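An afternoon at the Sonent robot lab open day

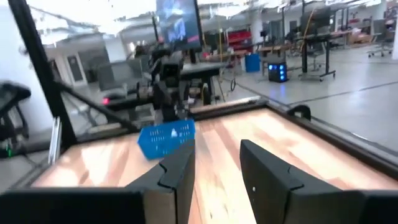
I went along to the Sonent open day mostly for the safety talk, and I'm so glad I did, because the house rules were far more interesting than the demos! Anneli Jääskeläinen, who took our group round, began with the one they argue about most: what's allowed on the table while an arm is working. Whatever the task needs and nothing else, so a blue plastic basket is fine, but your coffee, your phone and your notebook stay well away. She was just as firm about fingers. You never put a hand in the gap between the gripper's two, open or not, until the arm has been stopped and you've said so out loud (I liked the saying it out loud bit).

Then came speeds. With visitors in the room they run everything at 50 per cent, and the person at the stop button does nothing else, no chatting, no emails. They swap over after 3 hours, which still sounds like a long stint to me, and I said so. Lauri Pelkonen agreed and told me they're trying shorter turns from April.

The logbook was my favourite part. Every stop gets a line, even the silly ones, and they were up to entry 601. Lauri let me flick through it and a good many were simply "cable in the way", so cables now have their own line on the morning checklist. That list has grown to 6 items and fits on a card you can keep in a pocket. I've asked for a copy for our workshop at Jerness, where ours runs to several pages and gets skimmed at best.

Tea afterwards was good, parking was dreadful. If you go to the next one, book the early tour – ours overran and we missed the questions at the end.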